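# Stolorow bench: setup and upkeep notes

I wrote most of this for the next person who inherits the two-arm bench, and a bit for myself, because I forget things between April and whenever I next have the covers off. Updated 10/2/26.

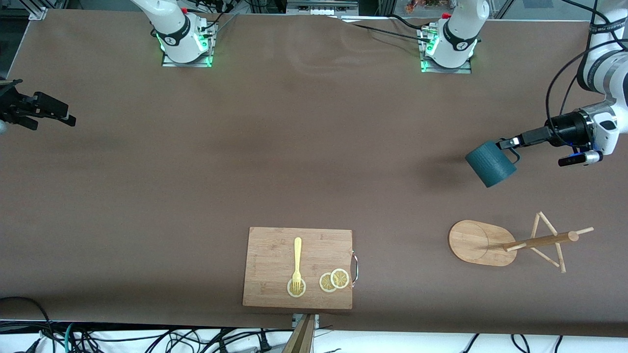
Ilgın Tokgöz read the first draft and told me I should put the bracket bolts before the cables, because she once spent a whole afternoon recalibrating an arm that was simply loose. Fair enough, Ilgın! Bolts first.

## Brackets

Both arms stand on metal brackets at the far edge of the table. Power down, hold the arm by the base housing (never by the forearm, please) and see if you can rock it. If it moves at all, snug the bolts a little at a time, going corner to corner. I do this every 85 hours of run time. The Yüksel manual says 500, but I don't think whoever wrote it had a tabletop this springy.

After power-up, look for the green lights at the brackets before you send either arm anywhere.

## Cables

This is where most of my evenings go. The strap on the forearm needs to hold the cables snugly and still let the thick one loop out freely when the wrist turns. Too tight and the wrist tugs on its own connector — too loose and the loop catches on whatever is standing on the table.

- Run the wrist through its full range at low speed with one hand on the stop.
- Watch the loop the whole way, including the way back.
- Reseat the plug at the top of the bracket if the log shows dropouts.

The cables along the front edge are a mess and I know it. Please label before you unplug anything down there. I keep meaning to order a tray.

## Grippers

Wipe the fingers with a dry cloth and check the linkage pins for play. I log a full open and close as one cycle, and I swap the finger pads at 500 cycles. The last set came off at 293 because one corner had started to peel and handles were slipping.

For a quick grip check I use the mug and the mug tree. Pick the mug up by its handle, tilt it, hold, put it back down. If it droops while you're holding, redo the force zero in Cutlow (Tools > Gripper > Zero) and try again. The cutting board and fork are good for low, flat picks, which show up a bad table height much faster than the mug does.

## Known issues

- Zendinel forgets the left wrist offset after a hard stop. Reload it from `config/left_wrist.yaml`.
- Right gripper reports "open" a touch early. Harmless so far, still on my list.
- The two arms can reach each other. Keep the shared zone setting on, even for a quick test!

## Changes

- Moved the bracket section to the top
- New pad interval
- Fixed the menu path for the force zero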